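Zamevia Opens Two-Year Cadet Program in Estimating and Site Management

2018-10-08

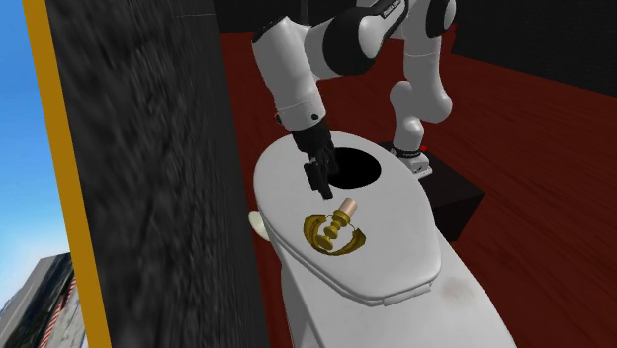 Zamevia has opened applications for a paid cadet program that will place construction management students in its estimating, contracts and site teams while they complete their degrees. The program replaces the summer placements the company has run from its Jadcombe office, and the first group will start work in July of next year.

Six cadets will be taken on in the first intake. Each will work 20 hours a week during the academic term and full time in the breaks between terms. The program lasts two years, and cadets who complete it will be considered for permanent positions ahead of outside advertising.

The company said the change was prompted by a review of how it brings new staff into its preconstruction department. Summer placements gave students a useful introduction to the business, but most left before the projects they had helped to price reached the site. A cadet who joins under the new arrangement is expected to follow at least one project from the first set of drawings through to handover.

How the program is arranged

Cadets will spend their first months in the estimating department. They will learn to measure quantities from drawings, prepare trade packages, issue them to subcontractors and compare the prices that come back. Each cadet will be assigned to a senior estimator, who will check the work before it goes into a bid and will meet with the cadet once every two weeks to go over progress.

From there, cadets will move to contracts administration. This part of the program covers purchase orders, change orders, progress claims and the monthly cost report. Zamevia uses the same cost codes in its estimates as in its site reporting, and the contracts period is intended to show cadets how an allowance made at bid stage compares with what is later spent.

The remaining time will be spent on site under a project manager. Cadets will attend coordination meetings, keep the daily record, help with the short-term schedule and take part in inspections before finishes are closed up. They will not be placed in charge of a trade or a work area during the program. A short return to estimating is planned for the last months, so that cadets can price a project with the benefit of what they have learned in the field.

Projects taking part

The first site to receive cadets will be Doniletti, a residential building now in preconstruction on the east side of Jadcombe. Excavation is due to start before the cadets arrive, and the structure is expected to be well advanced by the time they move from the office to the site. Apartment layouts have been settled and trade packages for the concrete, framing and plumbing work are now being prepared.

Zamevia selected Doniletti partly for its location. The site can be reached by bus from the main office, and cadets who attend evening classes will be able to do so without a long trip across town. The building also repeats the same bathroom and kitchen layouts over many floors, an arrangement the estimating department considers well suited to teaching measurement. A cadet can measure one apartment in full, apply the result to the rest of the floor and check the answer against the department's own figures.

Other sites may be added as the program goes on. Any change will be discussed with the cadet and with the college before it is made.

Assistance from Ahuja

Ahuja, the cost consulting firm that has advised Zamevia on several of its larger bids, will teach part of the program. Its staff will hold evening sessions at the Jadcombe office on methods of measurement, risk allowances and the reading of specifications. The sessions will be open to Zamevia's existing estimating and contracts staff as well as to the cadets.

Ahuja will also set a practice bid at the end of the first year. Cadets will receive a full set of drawings for a completed building, prepare a price in the time normally allowed and present it to a panel made up of staff from both firms. The result will not affect a cadet's pay or standing in the program, although written comments will be given to each participant and kept with the cadet's training record.

Pay and study leave

Cadets will be employed directly by Zamevia and will be paid from the first day, including for the hours spent in evening sessions. They will receive the same paid holidays as other office staff, adjusted for part-time hours during term. Safety boots, a hard hat and other required equipment will be supplied before the move to site.

In addition, each cadet will receive $1,697 a year toward textbooks, software and other study costs. The allowance is paid in two equal parts, one at the start of each semester, and receipts are not required. Paid leave will be granted on the day of any final examination and on the day before it.

Tuition is not covered. The company considered paying a share of tuition in return for a commitment to remain after graduation, and decided against it. Cadets will be free to take a position elsewhere once the program ends – no repayment of wages or allowances will be sought.

Who may apply

The program is open to students enrolled in a bachelor's degree in construction management, quantity surveying, civil engineering or a closely related field. Applicants must have completed at least one year of study and must have at least two years remaining. Students who have changed to a construction degree from another subject are welcome to apply, as are those who are returning to study after working in a trade.

Previous office experience is not required. Applicants should be comfortable working with spreadsheets and should be able to read a basic floor plan. A driver's license is helpful for the site portion of the program but will not be treated as a condition of employment.

Applications should include a resume, a current transcript and a letter of no more than one page. The letter should describe a building the applicant knows well and explain how it might have been built differently. Drawings and photographs may be attached, but they will not be scored.

Applicants who are selected for the next stage will be invited to the Jadcombe office for an interview and a short measuring exercise. The exercise is done on paper, with a scale ruler and calculator provided. Applicants who need an adjustment to the exercise or the interview should say so when they apply, and the human resources department will make the arrangements.

Summer placement students

Students who have already been offered a summer placement for the coming season will not be affected. Their placements will go ahead on the dates given in their offer letters, and they may apply for the cadet program in the usual way. Time worked on a summer placement does not shorten the two-year term.

Application forms are available from the front desk at the Jadcombe office and from the careers page of the Zamevia website. Questions about eligibility should be sent to the human resources department, and questions about course credit should be directed to the applicant's own college.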